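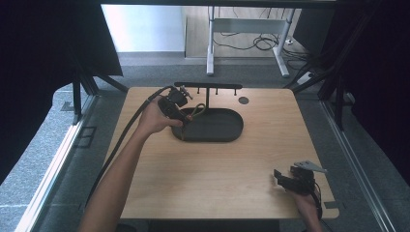

Monday, second night aboard the Clarnetti

I said I'd keep notes on this trip so that I couldn't lie about it later, and so far the notes are not flattering. The brochure promised 47 acts across 3 stages. I have the printed schedule in front of me and a good chunk of those acts are the same DJ under different names, playing the pool deck at lunch, the atrium at six and the pool deck again after midnight.

The ship holds 3000 people and I believe every one of them was in line for the headliner tonight. Doors at 9, music at 10:20. The theater sounds fine if you sit in the middle. I was under the balcony, where the bass turned into a kind of long cough. Two songs were good. The slow one near the end was very good, and I'll give them that.

Cabin 268 is clean and small. The air vent rattles whenever the engines change speed. I asked at the desk and was told someone would look at it "once we reach Warari," as if the vent needed to be in port.

Drinks package: still not convinced. I worked it out at dinner on the back of a napkin and I'd need to start at breakfast to break even. The couple at my table bought it for the whole week and looked tired already.

Tomorrow is Terkton, six hours ashore. There's a "beach session" with a local brass band, which costs extra, though the website had it listed under what's included. I took a screenshot before I left home – I had a feeling. I'll bring it up with them in the morning, after coffee.

The Bastos stop later in the week is the one I came for, and people on deck are already saying it might get cut for weather. Sky looked clear to me. We'll see.

Bed now. Somebody above me is dragging a chair, and the late set is coming up through the floor.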